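Janstead Computer Reuse: your questions answered

Can I bring in any old computer?
Very nearly! Desktops, laptops and small servers are all welcome, working or not, as long as two of you can carry it from the car. We do ask you to leave big printers at home, sorry.

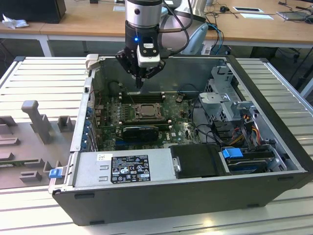
What happens to my photos and letters?
Every drive is wiped before anything else is done with it, and Sosina Alemneh will gladly post you a certificate if you'd like one. Do copy off whatever you want to keep first.

Does it cost anything?
Not a penny for households. Firms bringing more than 100 machines should ring Nahom Kassa beforehand, so we can clear a bit of floor.

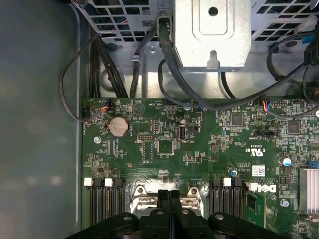 Where do the computers go?
Mostly to families and clubs in Janstead, and a few to our friends at Tomska. Anything past saving is taken apart for spares.

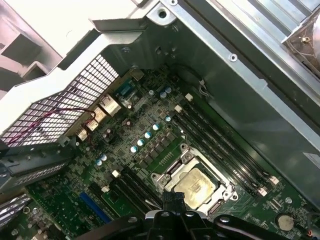 Processor in its socket, with old thermal paste still on top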